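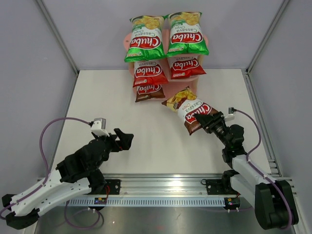 The pink rack with the Chuba cassava chips, green on top, then red, then brown.

Piswood tiered snack rack, pink
4 out of 5
June 20, 2020

Quick one, I'm on my break. Got this for the counter at Skarketti, we sell chips by the register and the old wire basket was a mess. Ordered from Drurkamau, $34, came in 12 days. Wanted clear but they only had the see-through pink. Fine. Kind of grew on me.

Good stuff first. Two bags side by side per level, three levels, so six of the Chuba bags and you can still tell the flavors apart. Each row covers part of the row below but the color shows, green, red, brown, and thats all people look at anyway. Rounded side edges, no snagged sleeves. Wipes down with a damp cloth.

Not so good. Bags lean. The left green one always leans, dont know why, I straighten it and an hour later same thing. Red ones on the right can poke out past the side if you just shove them in. Bottom row is the worst for seeing, mostly hidden when the rack is full. And when one brown bag comes out you get a big pink gap, so keep up with restocking.

Would not try anything bigger than a regular snack bag. Tried the large Cha rice crackers and they flopped forward right away.

Chips are good too btw, not what I'm reviewing. Green goes fastest here.

Losing a star for the leaning and for shipping it with a sticker that took me 30 minutes to scrape off. Would buy agian, maybe two if they get clear back in.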